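3.2 Bed color and the evening wind-down

Of everything we looked at in the Livine apartments, bedding color surprised us most. We had expected lamp placement to matter far more. Yet when residents filled in their August diaries, they kept coming back to the bed – how it looked when they walked in, how big it seemed, whether it felt like a place to rest. This is a wonderful thing to find in a housing study, as a sheet is so much cheaper to change than a window!

We asked 42 residents to sleep on plain sheets in one of five colors for 20 nights each. Walls stayed white in all the apartments, and no one was asked to tidy up or take anything down. Figure 3 shows one of the green sheets.

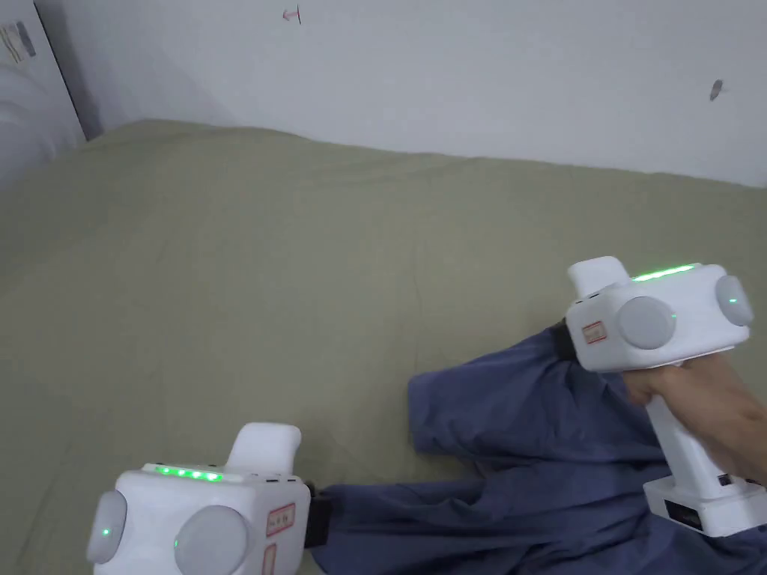
Figure 3. Olive-khaki sheet on a wide bed against a white wall.

Residents given the muted colors (olive and gray) wrote more often about feeling settled before lights out. The bright white sheets drew mixed comments. Several people loved the hotel feel, while others found that every wrinkle caught their eye. Olive seemed more forgiving, and eight residents asked to keep theirs after the study ended.

We find this very encouraging, and it fits well with the earlier Alipour survey of rented rooms, where large areas of soft color were also linked to calmer evenings. Our sample is small, though, and all the sheets came from one supplier, Dratix, in a single matte weave. Fabric feel and color could be working together here. Section 4 takes up that question with the Ziken diaries, in which residents rated touch and color on separate pages.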